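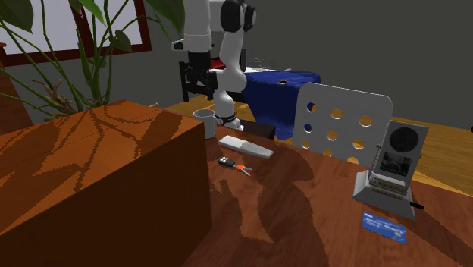 A Thousand Kitchens That Were Never Built

The plant is what gets me. It has long green leaves, a few dried-out brown twigs near the bottom, and a window behind it with a dark red frame, and none of it exists. No one has ever watered that thing. And yet when Josefina Villalba pulled it up on her monitor, my first thought was that it could use a bit of pruning.

Josefina builds practice rooms for robots at Trallex, a small company on the second floor of a former shoe warehouse. I'd gone over there in August expecting, I suppose, a lot of clanking. What I got was a quiet room, some very good coffee and a row of people steering white robot arms around on their screens.

They're collecting demonstrations. A person takes control of the simulated arm, does some small household job with it, and the computer writes down everything — where each joint was, what the virtual camera saw, when the fingers opened and closed. That's one example. Then they do it again, and again, and eventually the pile goes to a learning system the team calls Jakari, which studies all those examples and tries to come up with the right movements by itself.

A good collector gets through 50 usable examples in a shift. Josefina's record is 100, and she told me her shoulder let her know about it for the rest of the week.

"People assume the hard part is the robot," she said. "The hard part is the junk on the table."

She means the car key, the remote control, the gray mug, the blue card lying where somebody might have tossed it on the way in. I'd have taken all that for decoration, but it's the whole point! Jakari has to learn to find a white remote on a glossy reddish-brown table with a big shadow running across it, and the next time the table might be pale and the remote might be half hidden behind a box. The rooms come out of a program called Lucero, which shuffles the furniture, the wall color, the light and the odds and ends. Josefina goes through what it spits out and throws away the silly ones (she has a soft spot for a mug that turned up inside a lamp).

Of course I asked for a turn. She gave me the controller, a thing like a fat pen with two buttons, and set me the car key.

I was terrible. The key lies flat, and there's next to nothing to grab. I came down too steep, then too far left, then I got the fingers on either side of the fob and squeezed and the whole key shot off toward the chair. You can't feel anything through the pen, which I hadn't thought about beforehand. At home my fingertips do all that work and I give them no credit whatsoever.

It took me 27 tries to get one clean pickup. Josefina kept two of the misses, the ones where I'd fumbled and then recovered. Those are useful, she said, as a robot that has only ever seen perfect pickups has no idea what to do once it's an inch off. The rest she deleted while I was still looking at them.

So does any of it carry over to a real kitchen? Sometimes. Trallex has a physical arm in a back room, bolted to a secondhand dining table, and the team tests each new version of Jakari there. The first version trained only on Lucero rooms did fine with mugs and froze in front of anything shiny. They now mix in 800 examples recorded on the real arm, a collection known around the office as Jekcombe, after the street where the table was bought. Josefina thinks the mix still isn't right. She wants more keys and more cards, all the thin flat stuff that people leave lying around, and she'd like the light to be worse.

"Everybody's simulated house has lovely light," she said. "Mine has one bulb over the sink."

Before I left she let me have one more go, with the mug this time. I got it on the second try and I was so pleased that I forgot to press save.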